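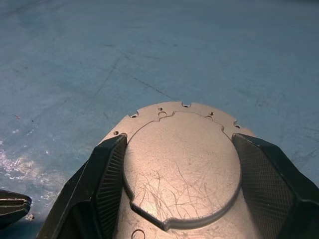
Section 4. Checking and fitting the cover plate

Last updated: 2018-06-22
381 shares | 41 comments

By now you should have the Ternell winder standing on its base with the gear cavity open and facing you. If you haven't got the gears in yet, go back to Section 3, and don't be tempted to do the cover first and sneak the gears in later. I tried it on my first build and ended up taking the whole front apart again (with grease up to my elbows).

The cover plate is my favorite part of the kit. It's the one bit you'll look at every time you use the winder, and it's a lovely piece of machining - a flat flange around the rim, then a step up to the big raised part in the middle. It also keeps lint out of the gears, so it's worth taking your time over.

What you need for this section

The cover plate
The bag of short screws marked C (the longer ones in bag D are for the handle, leave those alone)
The small hex key
A soft cloth
A little dish for the screws
A soft toothbrush, an old one is fine

Before you start

Clear a good patch of table. The plate is small but it has a talent for hiding under things, and the C screws are worse. I like something smooth underneath with no gaps in it, so that anything I drop stays where I can find it.

Caution: wipe off any grit before you put the plate down on its face. The matte finish looks tough, but it will pick up a scratch from one tiny bit of metal, and there's no buffing that out without leaving a shiny spot.

4.1 Clean and check the plate

1. Take the plate out of its bag and wipe both sides with the dry cloth. Parts from the Gitcombe batches come with a film of oil on them. If yours feels slippery, a drop of dish soap on the cloth will shift it.

2. Run the toothbrush around the step where the raised part meets the flange. Dust loves that corner! Go all the way around, including the little jogs where the edge isn't a true circle.

3. Look through the screw holes one at a time. You want clean daylight through each. If there's a curl of metal in one, push it out from the face side with a wooden toothpick. Please don't use a drill bit for this, even turned by hand.

4. Feel along the rim with a fingertip, going gently over the notches. A slight crispness is normal. If something catches your skin, one or two light strokes with fine paper will take care of it. I use 300 grit and do it by hand.

5. Check the back for flatness. Hold the straight side of a ruler across it and look toward a window. A thin even line of light is okay, but if the ruler rocks, stop here and write to Jirnach for another plate. They've been quick about it whenever I've asked.

Note: there's a shallow round recess next to one of the screw holes, biting into the edge of the raised part. It's meant to be there. I get more mail about that recess than anything else in the guide, and no, your plate isn't damaged.

4.2 Find the right way around

The plate looks round enough that you might think it goes on any way you like. It doesn't. The raised part has an angled lobe sticking out on one side, and there's a matching pocket behind it that clears the idler gear. Fit it the wrong way and you'll probably still get a screw or two started, which is how people end up with stripped threads.

1. Put the plate on the table with the raised side up.

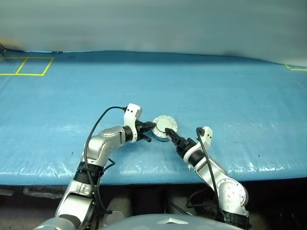

2. Turn it slowly with your fingertips on the rim until the shallow recess is near the top. Keep it flat while you turn. I find this much easier than twisting it about in the air, where I lose track of which notch I was looking at.

3. Put a small pencil tick on the rim at the notch nearest the top. It wipes off later with the cloth.

4. Now look at the housing. There's a raised pip cast into its upper lip. Your pencil tick goes to that pip.

Note: on the older Sedgwick housings the pip is very faint, and under the paint you may only feel it. Those are the ones sold before last September. Rub a pencil flat across the lip and it should show up.

4.3 Fit the plate

1. Lift the plate by the rim and bring it to the housing with the pencil tick at the pip. It should sit down with hardly any pressure.

2. Hold it there with one hand and turn the winder spindle a little with the other. You're listening for scraping. If you hear any, take the plate off and check that the idler gear is all the way down on its post.

3. Put a C screw in each hole and turn it in with your fingers only. Get every one of them started before you reach for the hex key.

4. With the short end of the key in your hand (so you can't lean on it), snug each screw down a bit, then move across to one on the far side. Go around like this 2 times. Stop when the screw stops.

5. Turn the spindle again, a few full turns each way. It should feel the same as it did with the cover off.

Caution: the housing threads are aluminum and they're short. If a screw goes stiff early on, back it out and start it again. Most of the time it's only crossed.

6. Wipe off the pencil tick and your fingerprints.

If it won't sit flat

First look for lint or a blob of grease on the lip of the housing. After that, check the notches. One of them sits over the end of the spring pin, and a pin that's standing proud will hold that side up by a hair. Tap the pin in with the handle of a screwdriver - gently, with the plate off - and try again.

If there's still a gap, loosen every screw, press the middle of the plate with your palm and tighten up again from the top. That has fixed it for me on all but one build, and on that one I had a bag D screw in by mistake.

Leave the hex key out when you're done. You'll want it again for the handle in Section 5.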